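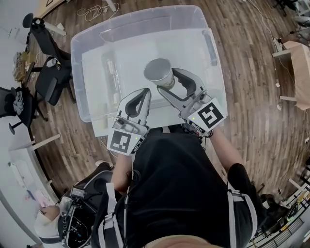

Irkano is to open a storage and sorting service for community groups in January, in the former Guden furniture warehouse. The service will take in party and catering supplies left over from fetes, school fairs and club dinners, and pass them on to other groups at no charge. Typical items include paper cups of the plain white sort, napkins, table covers and serving trays. Stock will be kept in large clear plastic storage bins and booked out through the Irkano website.

The warehouse has room for 145 bins and has been fitted with new shelving by Cordero, a local joinery firm. Jaleck, which runs vans between the town and the outlying villages, will carry bookings on its existing rounds, with up to six drop-offs a day.

Irkano ran a smaller trial last year from a single room behind its office. In that time 74 groups signed up, among them sports clubs, parent associations and two choirs. They borrowed or collected 1,754 items between them. Demand was highest in early summer, when the room was full and some offers had to be turned down.

"Most groups buy more than they need because shops sell these things in big packs," said Consuelo Aranda, who manages the service. "The spare packs go in a cupboard and get forgotten. We would like them used by the next group along."

Only unused, clean items will be accepted. Opened packs are fine as long as the contents have been kept covered. Food, candles, glassware and electrical goods cannot be taken – groups with glassware to pass on should ask at the desk for a list of other outlets.

Leonora Tagle, who looks after bookings, said groups should order at least a week ahead. "School fairs tend to fall on the same few dates, so early requests help us share things out fairly."

Membership is free and open to any group without paid staff. Sign-up forms are available from the Irkano office or website. The desk will be open from 10am to 3pm, and donations can be left until 2.30pm.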